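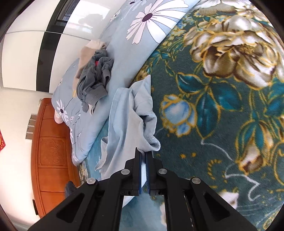
Sutelholm, March 23, 2025

I had wanted to get to the Ploltent open day for years, and every time I've missed it by a week or remembered it on the train home from somewhere else. This time it went in the diary in January, in ink, and I went. If you have any feeling at all for blankets, linen, or the quiet pleasure of a well-stacked airing cupboard, go next year. Go early, too!

Ploltent is a blanket works and laundry on the river side of Sutelholm, a ten-minute walk from the station (turn left at the chip shop, then keep going when you think you've gone wrong). Most of the year you can't get past the front office. On the open day they let you into the finishing hall, the wash house, the pattern room and the three bedrooms upstairs in Gwynne House, which is joined to the works by a covered passage and used to be where the manager lived.

I began with the finishing hall as everybody else seemed to be queuing for tea. Plush blankets start out looking rather flat and sad, and then they go through the brushing rollers and come out the other side with a pile you want to put your face in. The operator let us feel the same cloth before and after the rollers and there was a proper gasp from the group. After that it's shearing, to level the pile, and then the edges. I could have watched the edges being done all morning. The woman on the hemming machine took a corner at full speed without looking down, while telling us about her sister's wedding.

The pattern room is up an iron stair and smells of paper. They keep about 200 floral designs in flat drawers, and you're allowed to open the drawers yourself, which I hadn't expected. Roses, mostly. Roses have always sold, we were told, although the taste in backgrounds swings about: creams for a long while, then wine red, and now the deep greens have come back. I was pleased to hear it, being a dark green person from way back.

And so to Gwynne House, which was my favourite part by a mile. The bedrooms are made up with blankets in the works' own patterns, and you can touch everything. I spent ages over the dark green one with the big brown and white rose. Pictures in a catalogue don't prepare you for how much is going on in it: the petals are broad and layered with golden outlines, the brown goes very deep in the middle of the flower, and the leaves under it are teal, again edged in gold. There's a little light blue and white rosebud tucked in near one of the leaves that I only noticed on my second look. Then a drooping bud further along with curly gold lines by it. Whoever drew that had a lovely time, I'm sure of it.

The beds are also where the clothes-folding session happens. You get a heap of laundry, a bed to work on and Malsha Wickramasinghe, who has taught the session since it started and is wonderful. She's very firm about beds. A table is fine for sheets, she told us, but for clothes a plush blanket gives a bit of grip, so a sleeve stays where you put it while you deal with the other one.

She's equally firm about lining things up before you fold. Most of us (me included) grab a garment by whatever comes to hand, give it a flap and hope. Malsha has you leave it crumpled on the bed and look for an edge first. Find a hem or a seam. Follow it along until you know which way round the thing is. On the pale blue piece, the stitched edge had curled over on itself, so you could see the fuzzier, greyer side of the fabric down in the fold, and she was delighted by that.

"Well, there's your inside," she said. "Now you know something."

From there, as best I can reproduce my notes:

- Smooth the long creases downwards with the flat of your hand, never across.
- Pull out any corner that's tucked underneath before you start squaring up.
- Soft fabrics get folded in thirds. Halves leave a hard line down the front.
- Don't press the finished pile down. Let it settle.

I was dreadful at the thirds. My neighbour, a retired bus driver from two villages over, was superb at them and had a tidy stack going while I was still hunting for a cuff. We swapped tips and he gave me the name of his favourite soap flakes, so I count the session a great success. There's time for everybody to have a proper go, and the group is small enough that you never feel hurried along.

The wash house was the only slight letdown. The big drums are splendid but they don't run them on the open day, so you're looking at large still machines while a recording of the noise plays. The drying loft above it makes up for that, with slatted windows along both sides and a view right down the river to the weir. Mind your head on the beams at the far end.

Lunch was at Ikus, the café across the yard. Leek and potato soup, a cheese scone the size of a fist, and tea in a pot that poured without dribbling. The seconds stall is next door, dangerous on a full stomach. I bought a cot blanket for my niece's baby, cream with a slightly wonky border, and then went back for a second one for no reason I can defend.

A few practical bits if you're planning a trip. Entry is free, but the folding session has to be booked at the front desk when you arrive and it fills up fast. There's parking for 60 cars and it was full before eleven. The iron stair to the pattern room is steep, though you can ask for some of the drawers to be brought down to the office. Gwynne House has a ramp at the garden door and a lift to the bedrooms. Take a bag for the seconds stall, as they only have paper ones and it was drizzling when I left.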